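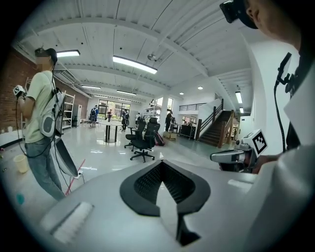 **Figure 2.** Demonstrators working with hand-held grippers. A fiducial marker sits on top of each gripper; the person on the left also has a backpack unit and a head strap.

### 3.2 Collecting the demonstrations

I'll be upfront that we started with remote control. Our first plan on the Bugti project was to have people drive the arm from a desk, and we stuck with it until December, mostly because I'd already written the software and didn't want to throw it out. People got good at it eventually, but they were slow and a bit timid, and the policy we trained on those runs picked up every little pause. (You can watch it stop above a cup and think about it -- kind of charming, but no use to us.)

So we switched to showing the task by hand. Each demonstrator holds a gripper and just does the job, standing up, at whatever speed feels normal. Figure 2 gives a fair idea of how it goes at Nirmont: two people at work close to each other in a big open room, with other people standing farther back. I like that it's busy. Our earlier sessions at Dratley were in a small lab with blank walls, and the policy from those fell apart the first time we moved the arm somewhere else.

Filipa Leitão ran the sessions and wrote the instructions, which fit on one page. The main one is to keep the marker out from under your sleeve. The second is to start over if you fumble the first grasp, but to keep going if you fumble later on, as we wanted some recoveries in the data. New people got 12 practice tries before anything counted.

We recorded 3000 demonstrations this way and dropped 799 of them. Most of the dropped ones had tracking gaps, usually when somebody turned too fast or leaned right over their own hands. I went through the rest myself with Fetitz, our labeling tool, and marked where each grasp began and ended -- a long month, and I'd automate it next time. The remote-control runs aren't mixed in with these; we keep them as a separate baseline in Section 4.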